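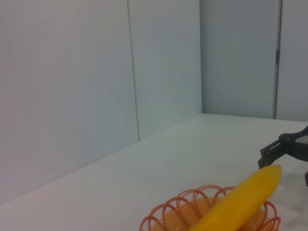
July 2022

One banana left. I bought seven of them at the Okdale shop on the way home from work, all green as limes, with a firm plan to eat one a day like a person who has a plan. Then I ate none for ages and most of the rest in two sittings, standing up.

The orange wire basket is holding up better than I am. I got it from the clearance shelf at Nurora, where it was sitting between a cracked soap dish and a candle that smelled like a dentist. My thinking was that fruit in a nice colour of basket would get eaten, and fruit in the crisper drawer goes there to die. So far the theory has cost me more than the fruit has. The looped rim catches on my sleeve every time I reach over it, and crumbs get down between the coils where no cloth will follow. I do like it though. Against all that white it's the only thing with any cheer to it, and in the middle of winter I'll take my cheer in wire form.

Weighed myself out of spite, then weighed the flour instead. There's 391 grams in the jar and the banana bread recipe wants 600, plus three bananas, so that's two ways I can't make it. Could halve it. Could third it and bake a muffin.

Looked up whether you can freeze a banana in its skin. You can, and it goes black and you have to fight it with a knife later. I've got 2 in there already from some earlier burst of good intentions, behind the peas.

Decision: eat it tomorrow with breakfast, on toast, with too much cinnamon. Then buy mandarins. They're cheap just now and they come with handles, more or less, if you get the ones with leaves on.

Must wipe the bench before bed.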